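Chapter 4
Chores as Engineering Problems

In this chapter
4.1 What counts as a chore
4.2 Grasping and the shape of objects
4.3 Trials in simulation
4.4 From trial to kitchen and shop floor

Whether a machine can do household work is usually asked as a single question. It has to be split up before it can be answered. A dishwasher does a household chore, and has done it well for decades, but a person loads it and a person empties it. The washing is solved. The loading, in most homes, is still done by hand. The same division runs through shop-floor work, where a conveyor moves goods without trouble and a member of staff puts the odd-shaped ones into boxes.

Chapter 3 dealt with tasks in which the position of every part is known beforehand. The tasks in this chapter lack that property. A cup may be upright, tilted or lying down. A drawer may be half open. Lighting changes between nine in the morning and the end of the shift, and a control method tuned for one may fail in the other.

We shall use the word chore for any task that meets both of the following conditions: the objects are not fixed in place before work begins, and a person with no special training would be expected to finish it. Clearing a table is a chore in this sense. So is restocking a shelf. Welding a car door is not, although it is much harder for a person to learn.

The running case in this chapter is the Sketthorpe trial, in which a two-sided gripper was set to pick up and put down single objects. The Jekura controller was used throughout. The trial comprised 3,962 attempts, carried out in simulation, with a limit of 30 seconds on each. Attempts that ran over the limit were counted as failures even where the object was later placed correctly. Readers should keep this rule in mind when comparing the results with those in Section 4.4, where no limit was set.

Objects with a narrow waist deserve separate treatment. The taper gives the gripper a place to close, but the wider parts on either side restrict the approach, and a small error in height brings the fingers against a sloping wall. Figure 4.1 shows a waisted object between the two sides of the gripper, leaning slightly. 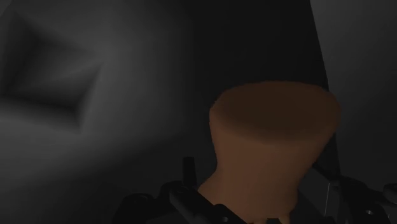
Nouri objects that a trial of this kind says little about chores, on the grounds that picking up one object is only a fragment of clearing a table, and that errors build up when fragments are joined. The point is accepted here. A success rate for a single grasp must not be read as a success rate for the whole task, and Exercise 2 asks the reader to work out how quickly the two part company. The Galano method, introduced in Section 4.3, scores complete sequences instead and gives lower figures for the same controller.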